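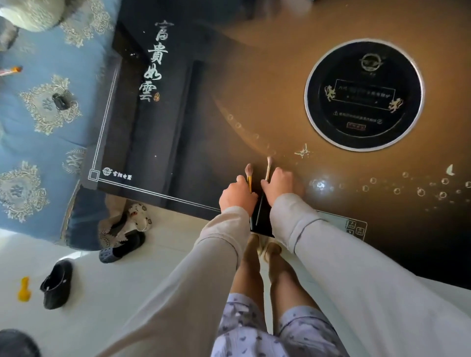 A Dressing Table Wherever There Is Room

In my first apartment I put on my makeup standing up, in the kitchen, beside the kettle. I thought it was a temporary arrangement. I have moved four times after that, and in three of the four homes I did the same again. The bathroom was too dark, or my sister was in it, and the bedroom had no surface that was wider than a book. So when I began to ask other women where they keep their brushes, I was perhaps not a neutral reporter.

The answers came from many corners of the home. A window sill, a washing machine, the top step of a stair. One reader in Gutevstead uses her ironing board, which she can set to the correct height for her elbows, and she has done so since her second child was born. Very few had a real vanity table with a mirror and a stool. Those who had one often told me that it was covered with laundry.

A glossy table is a popular choice, and I understand why. A dark glass top with some gold or copper in it makes even two old brushes look like a gift. It is also easy to clean, because powder stays on top of the glass and does not go into it, as it does with raw wood. The weak point is that everything rolls. A brush with a round handle will travel if the table is not quite level, and a pencil is worse. If you like such a surface, lay your brushes across each other or put a folded cloth under them.

Denise Gosling has worked as a makeup artist for theater and for weddings, and she is used to bad tables. She once prepared a whole bridal party on a chest freezer. I visited her in December, in the late afternoon, when there was little daylight left to discuss. She had put out her tools on a tea towel, with the heads all looking to the same side.

"People ask me about the mirror and the lamp," she told me. "I ask them first where their hands will rest. If you have to search for the brush each time, you will use the wrong one."

Her own set for an ordinary morning is small: 2 brushes, a mascara and a pencil. The larger brush is fluffy and rounded, and it does powder and blush. She wipes it between the two on a dry tissue. The smaller one has a head that becomes narrow at the end, and it goes to the places where the big one is too clumsy, along the side of the nose and under the eye. She holds the big brush near the end of the handle when she wants a soft result. For the small one she moves her fingers closer to the metal part.

I tried this at home and was surprised how much lighter the color became. I had always held both of them like a spoon.

The brushes on Denise's tea towel were not expensive ones. She is quite strict on this subject. A dear brush that is washed twice a year, she says, will do less for you than a cheap one that is washed every second week. She uses mild soap and lukewarm water, keeps the head down so that the water does not run into the metal collar, and dries the brush flat with the head a little over the edge of the shelf.

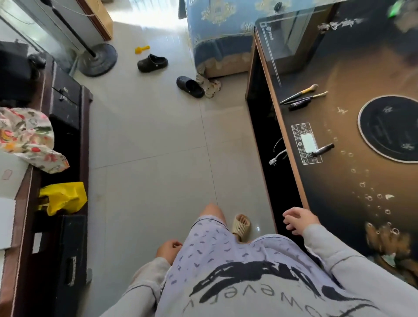 The other half of the question is where all of it goes afterward. In a narrow room this matters more than in a big one, because you pass the counter many times in a day, with bags and with sleeves. Carola Reinholz knows the problem well. She lives in two small rooms in Nusside and cooks in the same place where she gets ready, so her mascara has to leave before the onions arrive. For a long time it did not leave. She found an eyebrow pencil in a drawer with the potato peeler and decided that it was enough.

Now she has a cloth bag with a drawstring which hangs from a hook on the side of a cabinet. It was sewn by her aunt and it is, in her own words, too pretty to hide. Everything for the face goes in there, with the brushes standing in a narrow glass jar that she puts on the shelf above. She makes one exception for the tissue box, which belongs to the whole household.

Some of her habits I have taken over. She never prepares her face on a cooking surface that is still warm, as pencils become soft very quickly. She wipes the counter with a damp cloth before and again after – powder and cooking oil together make a gray paste that is difficult to remove. And she puts on her good blouse last. Long pale sleeves pick up color at the cuffs, and she turns them back one time if she is already dressed.

For those who want to buy something, there are folding trays with a raised border that keep the pencils from rolling. The Treler tray costs 329 crowns and is deep enough for a mascara tube to lie down. Ojo makes a larger one with a lid for 1,298, handsome, but it needs a shelf of its own and I had none to offer it. I returned it after a week and bought a baking tin with straight sides.

My tin stands at the moment beside the bread. The kettle has moved a little to the left, and in the morning I have enough room for both elbows.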